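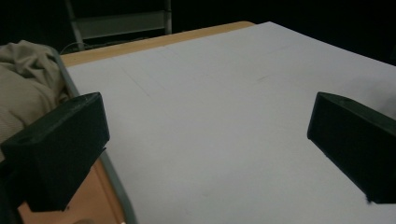
Large white sheet laid flat on a light wooden table, with faint pencil lines.

Kesier Layout Sheets

README, last updated April 25, 2025
Maintainer: Emmanuel Nyamweya

Summary
Kesier is a small collection of records on how large white sheets are laid out and marked in pencil before drawing starts. It covers the sheet, the surface under it and the guide lines. Finished drawings are not included.

The current release has 389 records from two workrooms, Alville and Gelham. Alville supplied most of them. Gelham joined in December and uses the same form, with one extra field for paper weight.

What one record contains
sheet_id: the number assigned when the sheet is laid out
room: alville or gelham
surface: wood, white or other
sheet_long, sheet_short: side lengths in millimeters
line_count: guide lines entered on the form
line_type: grid, diagonal, mixed or none
legibility: 1 (hard to find) to 4 (clear from a standing position)
notes: free text, often blank

Side lengths are measured with a steel rule along the edge of the sheet, after it has been smoothed down. If the sheet hangs over the table, measure the whole side, including the overhang. The longest side in this release is 1,000 mm.

How lines are scored
Light pencil on white is the main difficulty. A line can be plain from one side of the table and almost gone from the other, so legibility is scored from the long side of the table with the overhead light on. Scores of 1 and 2 are common. A line that crosses another counts as one line on each side of the form — do not split it at the crossing.
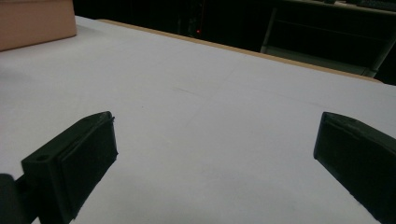

White on white is the harder case. When the sheet and the surface are close in color, the edge is easy to misjudge, and we ask for the side lengths to be taken twice. If the two readings differ, enter the larger one and put the other in notes.

Known problems
Surface is missing from 60 Alville records. The first version of the form had no box for it.
Another 92 records have line_type set to mixed where grid would probably be used today. They have been left as entered.
Gounder codes in the notes field are from the old shelf labels and can be ignored.
Legibility was scored by different people and has not been checked for agreement. Treat it as a rough sort, and don't average it across rooms.

Corrections
Send the sheet_id, the field and the new value to Emmanuel. Changes go into the next release, and the old value is kept in the change file.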